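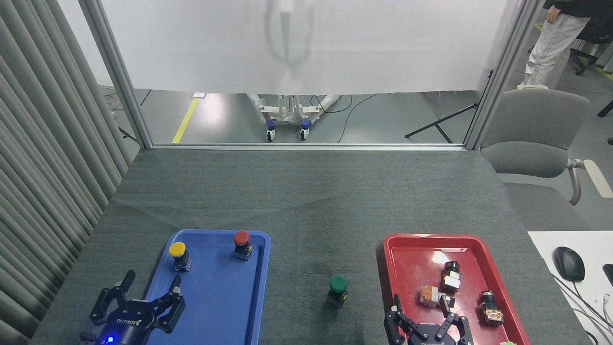 Yellow and red buttons in the blue tray, green one out on the table

Surface rust on a shotgun that never leaves the safe??

Chaiwat Nuchit
23 shares · 3 comments

So I opened my safe Saturday morning to get ready for a clays day with my brother-in-law and found little orange freckles all along the barrel of my Guletti over-under. I was sick about it. I wiped this gun down after the last time out, I put it away in its sleeve, and I haven't touched it since spring. The bolt gun standing right next to it is totally fine.

The safe is a Skevano, the 14 gun one (which really means maybe eight if you own scopes, but that's another thread). It's in my basement, sitting straight on the concrete. I paid more than $920 for it and I guess I figured that bought me some protection from this kind of thing! I had one of those silica gel cans in the bottom and I'll admit I don't remember the last time I dried it out. I stuck a cheap humidity gauge in there last night and it read 68 this morning.

What I want to know is: can I get the freckles off without wrecking the bluing, and what do I do so it doesn't come back? I keep seeing people talk about the electric rods but my safe doesn't seem to have a hole for the cord, and I'm nervous about drilling anything near the fire lining. Also my wife would like me to stop running the big dehumidifier all night because it sounds like a truck idling under our bedroom.

Thanks in advance, this is only the second nice gun I've ever owned and I feel pretty dumb.

Yaowalak Chaiyaporn
41 people found this helpful

Don't feel dumb, I did the same thing to my dad's old pump gun and it was in way worse shape than yours sounds.

First thing, what's the sleeve made of? You said the one in the sleeve rusted and the one next to it didn't, and that jumped right out at me. If it's foam or fleece and you put the gun in it at the end of a damp day, the sleeve soaks up moisture and then holds it against the metal for months. I don't store anything in a case or sleeve anymore. The treated silicone socks are okay in my experience, but even those I take off and air out now and then.

For the freckles, make sure the gun is unloaded (I know, I know, but I say it every time), take the barrels off, and put a good coat of light gun oil on the spots. I use Boonchu because the shop by me carries it, anything similar will do. Let it sit a few hours, overnight if you can stand it. Then take the very finest steel wool, 0000, soak it in more oil and rub really lightly. Like you're petting it. Wipe, look, oil again, repeat. Check your steel wool isn't the kitchen kind with soap in it! And try a spot under the forend first where it won't show. If it's real bluing and only surface rust, you should be good. If the spots feel rough when you run a fingernail over them, stop and let a gunsmith see it, since pits don't rub out.

Now the safe. Get it up off that concrete. Mine is 396 pounds empty and my neighbor and I did it with a pry bar and some patience – one edge up, slide a couple of hard plastic spacers under, then the other edge. Take everything out of it first, and if yours is bolted down you'll have to unbolt it and bolt it back when you're done. Please do bolt it back.

On the rod, look again for the hole. On a lot of safes it's there but plugged with a little rubber or plastic button, low down on the back, and then the carpet inside covers it. I went two years thinking I didn't have one. I run an Anodo rod across the bottom and leave the gauge up on the top shelf where I can see it. I try to stay near 50 percent. It wanders a bit in August and I don't lose sleep over it. Until you get a rod, bake out your silica can following whatever it says on the label and put a reminder on your phone to do it monthly.

9 comments

baysidebill
2 people found this helpful

just put some wax on it. car wax paste wax whatever. been doing it since high school, duck hunting in salt water, no rust

also 68 is not even that bad

Chaiwat Nuchit
4 people found this helpful

Posting this down here because the comment box cut me off. Yaowalak, the sleeve is foam. It's in the trash now. And you were right about the hole! Back left corner, under the carpet, with a plug in it. I've got a rod on order.

I did the oil and steel wool last night and most of the freckles came off with the bluing still looking good to me. There are two near the muzzle that I can feel with my nail so I'm calling the gunsmith about those. Bill, I might try the wax on the barrels afterward – do you put it on over the oil or do I need to degrease first?

baysidebill
1 person found this helpful

degrease first. wont stick otherwise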